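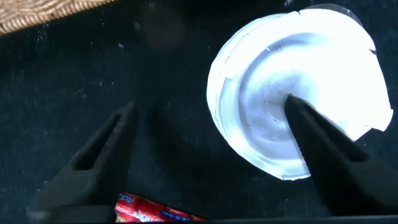
Tadeusz Bielecka wrote to ask whether a paper plate with a ragged rim is still worth keeping after a party, or whether it should go straight in the trash. We get that one a lot after the summer picnics, so it goes first.

Frequently Asked Questions: Table Setup and Paper Plates
Bukstead Hall, Pridilville
Updated November 27, 2022

Can I keep a plate with a torn or cut edge?
If it is clean, yes. Put it in the craft box by the side door. Plates with a piece missing from the rim are not put out for food, even dry food. A notch in the edge tends to open up once there is any weight on it.

What about plates that are only creased?
Creases on the inside are fine for bread, cookies or fruit. For anything with sauce, use two together or take a new one.

Where do used plates go?
In the trash. The town does not take food-soiled paper with the recycling. Clean plates can go in the paper bin if the craft box is full.

How many plates does the hall keep?
We order 581 at a time and had 403 left at the last check in August. If you are feeding a large group, please bring your own and leave ours for the regular lunches.

Can I use a black table cover?
Yes. White plates show up well against black, and the dark covers hide coffee stains. They also show every bit of lint and dust. Go over the felt ones with a lint roller before you set anything down – a damp cloth just pushes the specks around.

Can the felt covers be washed?
Spot clean only. Ryszard Tomaszewski put one through a warm wash and it came out 4 inches shorter. Shake them outside, roll them up and do not fold them.

Are the wicker baskets for general use?
They are for bread, napkins and wrapped food. Please line them with a cloth or paper napkin first, as crumbs are hard to get out of the weave. A basket can stay on the table through the meal, but keep it near a corner so people can reach the plates.

Do baskets snag the felt?
Sometimes. Lift them – don't slide them.

Do you rent out dishes?
No. Nowakowski on the main road rents china by the dozen and Wokeo has serving trays. Call them directly for prices.

How many tables are there?
There are 17 long tables. The covers fit all of them except the two by the kitchen, which are wider.

When do things have to be put away?
By the end of your booking. Plates go on the top shelf, baskets underneath, and covers in the tall cabinet.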